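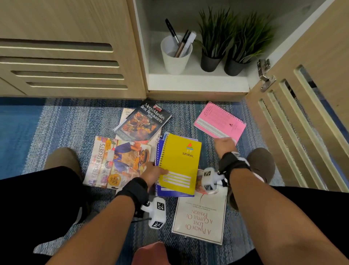

Tuesday, March 4, 2025
Paper conditioning and fold endurance, Nallwood stock

Carried over from last week: cover board from the Plikthorpe delivery was cracking at the fold on the cross-grain pieces. Godelieve thought the board had gone through too dry. Repeated with proper conditioning.

Strips cut 15 mm wide, long and cross grain kept in separate trays. Left overnight in the cabinet at 50% RH, 23 C. Cabinet logger read 49 to 51 throughout, so no complaint there. The dial on the door still reads low. Ignore it and use the logger.

Fold tester set to 500 g load. Jaws cleaned with alcohol before the first strip and again at the change of grain direction.

Long grain: best strip 1,037 double folds, worst 500. Wide spread, but all comfortably over the figure we need for covers.
Cross grain: best strip 184, worst 69. The 69 broke at the jaw and not along the fold line, so I have struck it out in the results sheet and cut a replacement. Replacement not yet run.

So conditioning helps, but cross grain is still poor. I don't think moisture is the whole story. Under the loupe the broken cross-grain ends show the coating lifting before the fibres part. Long-grain ends are ragged in the ordinary way. Josefien had something similar on the Itari board in October and put it down to too much filler in the coating. Her notes give the ash test but not the furnace temperature. Ask her.

Glue: two covers made up with the Timmermans PVA, two with our usual. Pressed for an hour under the small press. Open flat without cracking at the spine, both glues. Timmermans skins over quicker, and the brush needs rinsing between covers. Page pull to be done on Thursday once cured.

Macarena asked whether the grain direction is marked on the pallet label. It isn't. The tear test on a corner offcut gives it clearly enough, and so does wetting one face and watching which way it curls. Sandamali is adding the tear test to the goods-in sheet.

To do:
Run the replacement cross-grain strip
Repeat cross grain at 60% RH if the cabinet is free
Ash test, both boards, once Josefien confirms the temperature
New blade for the strip cutter, left side is leaving a burr
Send the long-grain figures to Zanele Shezi, with the load stated this time

Cabinet left running at 50%. Please don't open it before the morning reading.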